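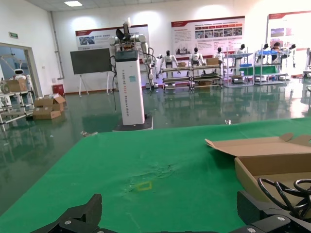
I think we throw away old cables too quickly. When I moved to Villthorpe, my neighbor Hüsnü Canpolat told me to put all of mine in the trash. I kept them in one box, and in two years I have used five of them. A new cable is cheap, yes - but the trip to the store takes my whole evening. People say that a box like this makes the home heavy. For me it is a small insurance. I only ask that you write a label on each cable, and that you do it on the day you put it away.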